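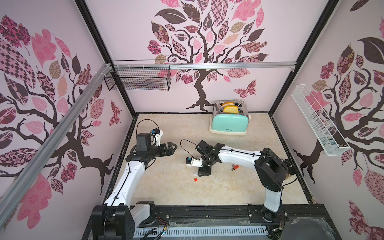

Kurkthorpe Hermitage

Kurkthorpe Hermitage is a sandstone cave chapel above the village of Kurkthorpe, and I've been up there more often than I can defend! You climb 81 steps (bring water) to a single room with a carved altar and 13 niches for candles. Asabe Oyewole, who wrote the parish history, thinks the first hermit was a runaway monk — I'm not so sure, but I do love the story. Services are still held there in May.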